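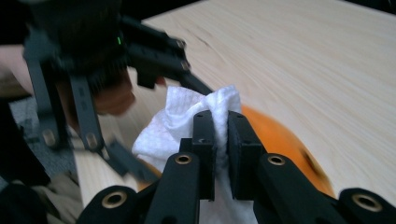
How a robot learns to tidy up

At Pandura, a toy and cleaning supply warehouse, some jobs are being shared with robots. Before a robot can help, people have to show it what to do.

Othmane Berrada used to pack boxes there. Now he is a trainer. He holds a gripper in each hand and moves things on a table, like a soft orange toy or a white wipe.
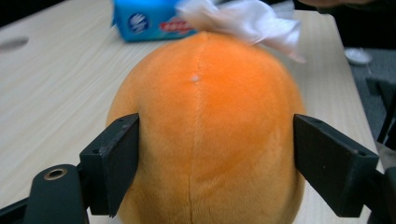 Soft things are hard for robots. A wipe changes shape each time you pick it up, so trainers repeat one small job many times. In October the team saved 1,441 tries.

Work has changed for the people too. Of the 33 packers, eight are now trainers. They lift fewer heavy boxes, but their wrists get tired, so they swap jobs every hour. 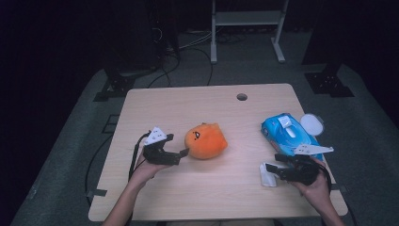

Some packers like the old job better — they miss walking around. They can still choose it. People also check every box before it leaves.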